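Guris blackout curtains, six months on: the review I wish I'd had before buying

I work nights four times a fortnight, and I have slept badly in the daytime for as long as I've done it. Eye masks slide off. Foil on the window made the flat look like a baked potato from the street (and my landlord wrote to me about it). So last May I finally spent proper money on curtains, and I've been so pleased with them that I keep bringing them up at parties, which is when a friend told me to write it all down somewhere and leave her alone.

What I bought was the Guris lined blackout pair in the long drop, in the colour they call Oat. I also tried the Martens thermal pair for three weeks and sent them back, and I have a cheaper Nukevine set in the box room, so I can compare a bit.

Ordering and delivery

The Guris site asks for your track width and your drop and then tells you which size to get. Lovely idea, and it works, but measure twice. I put in the width of the window instead of the width of the pole and very nearly ordered a pair that would have stopped short on both sides. There is a little drawing further down the page that explains it. It ought to be at the top!

They came in a flat box, folded in tissue, with the hooks in a paper envelope. No plastic anywhere, which I liked. They are heavy. I took them up the stairs one at a time and was glad I had.

Hanging them

My old pole was a thin extending one that came with the flat and it bowed in the middle as soon as the first curtain was up. I took everything down again and bought a Grarano pole, the thicker sort with a centre bracket, and that has held firm ever since. If your pole is the kind that twists to lengthen, budget for a new one. I'd have been cross about the extra cost if the end result hadn't been so good.

The hooks go into woven pockets on the header tape and there are three rows to choose from, so you can lift or lower the whole curtain by a couple of centimetres. I used the middle row first, found the hem was brushing the skirting, and moved them all up a row while half listening to the cricket. Fiddly, but easy enough. Do pull the cords from the middle outwards when you're gathering the top, and tie them in a bow so you can let them out for washing. I knotted mine tightly the first time and had to pick the knot apart with a crochet hook.

They hang with sharp creases from the box for about a week. I steamed one and left the other to see if it mattered, and by the second weekend I couldn't tell which was which. Save yourself the trouble.

Do they keep the light out?

Yes! Gloriously! My bedroom faces south-east and the sun used to be on my pillow before I'd even got my shoes off. With the Guris pair drawn, the cloth itself lets nothing through at all. I held my phone torch against the back of one and stood on the other side in the dark, and there wasn't so much as a pinprick, even along the seams, where the cheap ones always give up.

What you do still get is the line of light round the edges, and no curtain on a pole will fix that by itself. I had a bright stripe along the top where the pole stands off the wall, and I solved it with a simple pelmet (a painted plank on three brackets, nothing fancy). The sides I dealt with by running the last hook on each side into a screw eye in the wall, so the curtain turns the corner. The two jobs took me one afternoon and the room is now properly dark at noon. I slept until four the first day and missed a delivery.

The Martens pair were handsome, with a beautiful soft face to them, but they are sold as thermal and that is what they're good at. Mid-morning the whole window glowed a sort of tea colour. If you want a cosy living room I'd look at them seriously. For sleeping they were no use to me.

The Nukevine set does a fair job for the money. The coating on the back is rubbery and it squeaks a bit when you draw them, and there are light leaks where the needle has gone through at the hem. In a box room, who cares.

Noise and warmth

I was told by all sorts of people that thick curtains would cut the traffic noise. They take the edge off the hiss of tyres in the rain and that's about it. The bin lorry still gets me every time. I wear earplugs and don't hold it against the curtains.

Warmth is another matter. The bedroom used to be the coldest room in the flat and over the winter I stopped needing the second duvet. I haven't got any clever figures for this. I just noticed in January that I'd left it in the cupboard. Open them properly every day, though, and give the glass a wipe, or you'll get damp on the sill. I did, once, after a run of four shifts when they'd stayed shut throughout.

Washing

The label says cool wash, no tumble drying, iron on the face side only. I was nervous, so I did one on its own first at 20 degrees on the gentle cycle, and it came out fine. It dripped over the bath for ages. Don't try to put both in together unless you've got a very big drum, and take every last hook out (I missed one and found it in the filter).

After two washes I measured the drop again and they'd lost 15 millimetres, all of it the first time. That happened to suit me, but if yours are only just long enough, think about ordering the next size up and hemming after they've been washed. The backing hasn't cracked or peeled. I did leave a faint line where I'd folded one over the airer and it has mostly hung out.

The things I'd change

The tie-backs are mean. They're skinny little strips of the same cloth and can hardly get round a curtain this thick, so mine live in a drawer and I use a length of cord. The colour is also a shade greyer than it looks on the site, so do send off for the free swatch. And I'd love weights in the bottom corners. One of mine kicks out slightly when the window's open, and I've ended up sewing a couple of old pennies into the hem.

What I'd tell a friend

Get the blackout lining, get the sturdy pole, and sort out the top edge with a pelmet or a wraparound track before you decide whether they've worked. If you sleep at normal hours and only want to take the edge off a street lamp, the Nukevine ones will do you nicely and leave you with money for a takeaway. For anyone on shifts, or with a baby who thinks dawn is party time, I'd go for the Guris pair again tomorrow. I'm already eyeing up the short drop for the kitchen, where I need no darkness at all and simply like the way they hang. 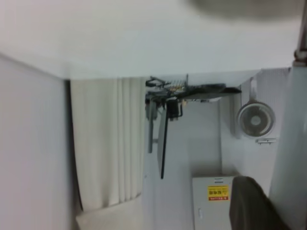 Deep folds and a curved hem on a white pleated curtain.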